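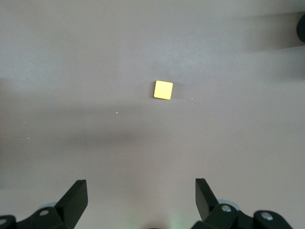

Two black fingers, four screws in view, and one small yellow block.

Search this site Type a word Go

How We Look After a Robot Hand

By Hauwa Amadi

Hello, young readers! My job is to look after a robot arm. The arm is called Ivel, and it lives in a workshop in a town named Plotness. Ivel picks up small blocks and puts them in the right place. It can do this all day, but only if people take good care of it. Today I want to tell you how we do that.

What is a robot hand?

The hand of a robot is called a gripper. Your hand has five fingers with joints in them. Ivel has only two fingers, and they are flat and stiff like small rulers. They cannot bend. They can only come together or go apart. When they come together, they squeeze the thing between them. When they go apart, they let it go.

Two fingers are enough for a block. For tying your shoes, they would be very bad.

Near the hand there is a small camera. It looks the same way as the fingers point, so Ivel can see what is in front of them. The photo at the top comes from this camera. The block is still ahead of the fingers, and the fingers are open.

First job: the screws

Each finger is held by a thick black part, which we call the mount. Look for the silver screws in the mounts. One of them, at the left side, shows only half.

Why do I care so much about screws? Every time the fingers move, the whole hand shakes a little. You cannot see this shaking, but the screws feel it. After many moves a screw can start to turn by itself, very slowly. Then the finger gets loose, like a tooth that wants to come out. A loose finger does not go to the same place each time, and then the block falls.

So I take a small tool and try each screw. I do not turn hard. If I turn too hard, the screw can break the part it sits in. I stop when I feel that it is firm. Then I write the date in my book. The first line in my book says 4/7/21, and the handwriting is not very nice, because my hands were cold.

Before I touch any screw, I switch off the power. I also take out the plug and put it where I can see it. A robot does not know that your hand is there. Please never put your fingers near a robot that has power, even when it stands still. It may be waiting for its next order.

Second job: the fingers

The inside of each finger must be clean. If there is oil on it, the block will slide, like soap in the bath. I wipe the fingers with a soft cloth. After that I look at the edges, to see if they have become round or have a crack.

We change the fingers after 30 days of work, also when they look good. The old ones go in a box. I have a box from last August which I still did not empty – my boss at Eze reminds me of it often.

Third job: the table

Can you find the tiny white specks on the gray table? They may be dust or crumbs. For you and me they are nothing. But Ivel looks at the table through its camera, and a bright speck can look like something important. Also, a crumb under a block can make the block stand a little crooked.

I clean the table with a dry brush first and with a cloth after. When I do it the other way, the crumbs stick to the cloth and I only move them from one side to the other. It took me a long time to learn this!

Shadows are more difficult. There is a wide soft one across the middle of the table and another one that comes in from the right. You cannot wipe away a shadow. What you can do is move the lamp, and then look again through the camera. Sometimes I move the lamp many times before I am happy.

Last job: the test

When the hand is tight and the table is clean, we do a test with a single block. I like to use a yellow one, as it is easy to see on gray. Look at the block in the photo again. It is turned a little bit, so it does not stand quite straight. This is a good thing for a test. Ivel must find out how the block is turned, and then turn its hand the same way before it closes the fingers.

Ivel has to try 80 times. I write down each time the block is dropped. When there are too many drops, I go back to the screws and start again from there.

Something to try at home

Take two rulers, one in each hand. Put an eraser on the table and pick it up using only the rulers. Now turn the eraser a little and try again. Then put a drop of water on the rulers and see what happens.

Words to know

Gripper – the hand of a robot.
Mount – the part that holds a finger in its place.
Speck – a very small bit of something, for example dust.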